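5.3 Descalcificación del hervidor

El hervidor Zolley forma cal en el fondo y en las paredes interiores. La velocidad de formación depende de la dureza del agua. Con agua de dureza superior a 253 mg/l (carbonato cálcico), descalcifique cada dos semanas. Con agua más blanda basta una vez al mes.

El indicador de cal del modelo con base Trinitz no mide la cal depositada: cuenta ciclos de calentamiento y se enciende a los 200. Si el depósito es visible antes, no espere al indicador.

Material necesario

Ácido cítrico en polvo, de uso alimentario. Paño suave. No utilice estropajo metálico, lejía ni detergente para lavavajillas.

PRECAUCIÓN: No mezcle ácido cítrico con productos clorados. La mezcla desprende gases tóxicos.

Procedimiento

1. Desenchufe la base y retire el hervidor. Si se ha utilizado, espere 30 minutos.

2. Vacíe el agua restante y retire el filtro del pico tirando de la lengüeta hacia arriba.

3. Llene el depósito hasta la marca MAX y añada 12 g de ácido cítrico por litro.

4. Coloque el hervidor en la base, enchufe y caliente hasta 60 °C. En los modelos sin selector, interrumpa el calentamiento antes de la ebullición.

5. Desenchufe de nuevo. Deje actuar la solución 20 minutos con la tapa abierta.

6. Vierta la solución en el fregadero. No la emplee sobre mármol ni piedra caliza.

7. Enjuague tres veces con agua fría. Hierva un depósito completo y deséchelo.

8. Sumerja el filtro en una solución igual durante 6 minutos, enjuáguelo y vuelva a montarlo. Debe oírse un clic.

9. Seque el exterior con el paño. Compruebe que los contactos de la base están secos antes de enchufar.

NOTA: Si quedan restos adheridos, repita los pasos 3 a 7 una sola vez. No rasque la placa.

NOTA: El vinagre blanco es admisible, diluido a partes iguales con agua, pero deja olor durante varios usos y endurece la junta de la tapa.

PRECAUCIÓN: No sumerja el hervidor ni la base. La entrada de agua en el conector anula la garantía.

Puesta a cero del indicador

Mantenga pulsada la tecla de encendido 5 segundos con el depósito lleno. El indicador parpadea dos veces y se apaga. Si no se apaga, consulte la tabla de averías (apartado 7).

Almacenamiento

Guarde el hervidor vacío, con la tapa entornada y el cable recogido bajo la base. Para periodos superiores a un mes, descalcifique antes de guardar.
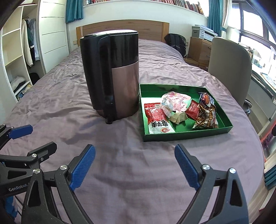

Hema Pisharody: en el paso 4 convendría indicar qué hacer con el modelo sin selector cuando el agua llega a hervir por descuido. A mí me pasó en marzo, la solución hizo mucha espuma y rebosó por el pico. Desde entonces lleno solo hasta la mitad y ajusto la cantidad de ácido. La cal del fondo sale igual, aunque la franja de arriba necesita una segunda pasada.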